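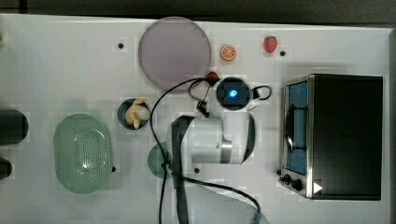

## The great play kitchen sort-out

Nov 2, 2024

I have been putting this off since August, which is when I last saw the bottom of the play kitchen box. It lives under the stairs, it weighs a ton, and every time someone wants the hoover it has to come out first. So yesterday I cleared the white table, tipped the lot out on the rug and started sorting it in small batches.

The rule I gave myself was that anything staying had to be something the children cook with. My two run a café called Plirniria (don't ask me, they've never explained it) and the menu is mostly fruit. The banana that comes apart into pieces is safe forever, and it goes in the little dark blue bowl, because that's where it goes and I've been told so. The orange slice and the strawberries are staying as well. I'd happily lose half the rest of the fruit but I know when I'm beaten!

Dishes were harder. We've got real things mixed in with the toy ones, mostly stuff that wandered off from my own cupboards and never came home. The big pale lavender-grey round one is brilliant for serving and gets used every single time. The light green colander I very nearly put in the charity bag, then remembered how much fruit washing goes on in that café, so back it went.

I had grand plans for storage too. I'd looked at the Ivholm boxes, and then the Koster ones with the clip lids, and got as far as measuring under the stairs before deciding that I was not spending money to tidy up plastic fruit. Two old shoeboxes and a drawer will do. Fruit in one, everything else that pretends to be food in the other, pans and dishes in the drawer.

## Cooking things

After a cup of tea (and a biscuit, and then another one) I moved on to the pans and utensils. I'm fond of the sage-green slotted spatula and it's staying with the black pan. The metal colander was the real dilemma. Does one café need two colanders? I went round and round on it, and in the end I kept both, one for each child, purely for the sake of peace. The toaster oven stays out on the table, as it's much too bulky for any drawer of mine.
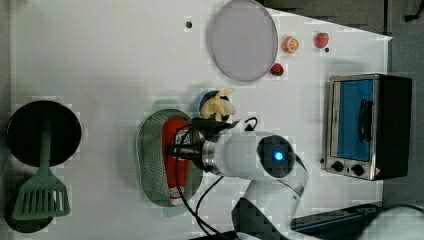
Eleri Rowlands reckons I've been far too soft and that one colander is plenty. Her advice is to put half the food away in a bag on top of the wardrobe and swap it over every couple of months, so it all feels new again. I do like that idea, although my wardrobe top is already full of Christmas paper.

Still to do: the wooden till, the tea set with no lids, and whatever is in the carrier bag marked "Dedlow" in my own handwriting. I haven't dared look.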